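Dramaturgia e Encenação I: apontamentos da aula 6
O espaço fechado e quem o ouve do lado de fora
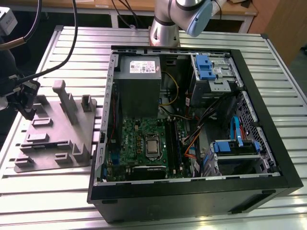
Fig. 1. Torre de computador aberta, deitada sobre uma bancada de alumínio.

Olá a todos! Como prometi na quarta, passo a limpo o que ficou meio atropelado no quadro (a minha letra depois das onze da manhã é uma desgraça, bem sei). A peça continua a ser "Tustholm", da Evanthia Petridis, e convém que a tragam lida até ao fim, incluindo o epílogo, que metade da turma saltou.

1. Onde estávamos

Na aula anterior vimos que a peça tem um só cenário, a sala de espera de um porto, e quatro personagens que nunca saem ao mesmo tempo. A Petridis escreve poucas didascálias, mas as que escreve são teimosas: "a porta fica aberta", "a porta continua aberta", "ainda aberta". Eu adoro isto! A porta aberta obriga-nos a ter sempre na cabeça o que se passa lá fora, e é daí que vem quase toda a tensão do primeiro ato.

Apontem a distinção, porque vou voltar a ela: espaço cénico é o que o público vê; espaço dramático é tudo o que o texto nos faz imaginar. Em "Tustholm" o segundo é enorme e o primeiro é minúsculo.

2. Duas montagens

Falei de duas e misturei-as, peço desculpa, portanto aqui vão separadas.

A de Prallport, encenada pela Antigoni Dimitriou, fez-se numa sala com 98 lugares, público dos dois lados. A Dimitriou cortou a porta. Cortou-a mesmo! Os atores entram por entre as cadeiras e o "lá fora" passa a ser a própria plateia. Funciona muito bem na cena do telegrama e muito mal no final, na minha opinião, quando a Irmã mais velha precisa de ter para onde fugir e só encontra os joelhos da primeira fila.

A do Teatro Sfakianakis, encenada por Nuwan Roy, é o contrário: palco à italiana, 1152 lugares, e uma porta gigantesca ao fundo, descentrada para a esquerda. O Roy põe os atores de costas durante quase toda a segunda cena. Na altura houve quem se queixasse de não ouvir nada (eu estava no balcão e ouvi o suficiente), mas reparem no que se ganha: quando a Melina Konstantinidis, no papel da Irmã, se vira finalmente para nós, aquilo parece um acontecimento.

3. O silêncio da segunda cena

O texto pede uma "pausa longa". Longa quanto? Na montagem do Roy durava à volta de 30 segundos, o que em palco é uma eternidade, experimentem em casa com alguém a olhar para vocês. A Dimitriou reduz a pausa e enche-a de passos. São duas leituras da mesma rubrica e quero que saibam defender qualquer uma delas, mesmo a de que gostam menos.

A Tharushi Bhuiyan tem um ensaio curto sobre isto no segundo número da revista Zuvier (está na pasta da disciplina). Ela chama-lhe "silêncio com dono": uma pausa em que sabemos exatamente qual das personagens está a impedir as outras de falar. Gosto do termo, embora ache que ela o estica demasiado quando chega ao monólogo do capitão. Leiam e discordem à vontade.

4. Vocabulário a rever

Didascália: toda a indicação do texto que não é fala.
Fora de cena: o que acontece no espaço dramático sem ser mostrado.
Quarta parede: já sabem, mas perguntem-se se existe em Prallport.
Marcação: posições e deslocações fixadas em ensaio.

5. Para a próxima aula

Escolham uma página do primeiro ato e desenhem a planta do palco, vista de cima, com as entradas assinaladas. Não precisa de ser bonito, precisa de se perceber. Depois escrevam uma página a explicar onde puseram a porta, ou o que fizeram em vez dela.

Quem quiser apresentar a cena em voz alta que me avise antes, para eu reservar a sala pequena. Os trabalhos de março que ainda não levantaram estão no meu gabinete, na caixa ao pé da janela.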